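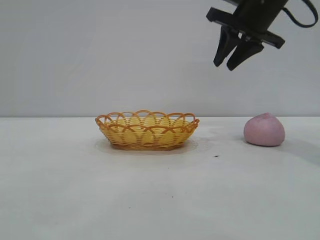 Clear Table Month is back!

Every February we ask members of the Lorkelmont craft room to do one small thing at home: pick a table, take everything off it, and put back only what you're using right now. Last year 110 households joined in, and the notes you sent us were such a joy to read that we're doing it all over again.

You don't need a big table or a fancy one. A kitchen table is great, a desk is great, the wobbly thing in the hallway where the mail lands is maybe best of all. Clear it in the evening, wipe it down, and leave it bare overnight. Then in the morning bring back one item (a pink one, if you'd like to match our color for the month!) and see how it feels to sit down there with your coffee.

A few of you asked what to do with the stuff that comes off. We like the 2-box method: one box for things that have a home somewhere else in the house, one for things that don't. The second box can come to the swap shelf at our Riler Street room, which is open until 6 p.m. all month. Yarn, buttons, jars with lids and working scissors go especially fast. Please, no more candles for now, we have plenty!

Send us a few lines about your table before the end of the month and we'll print as many as we can fit in the March issue. Happy clearing!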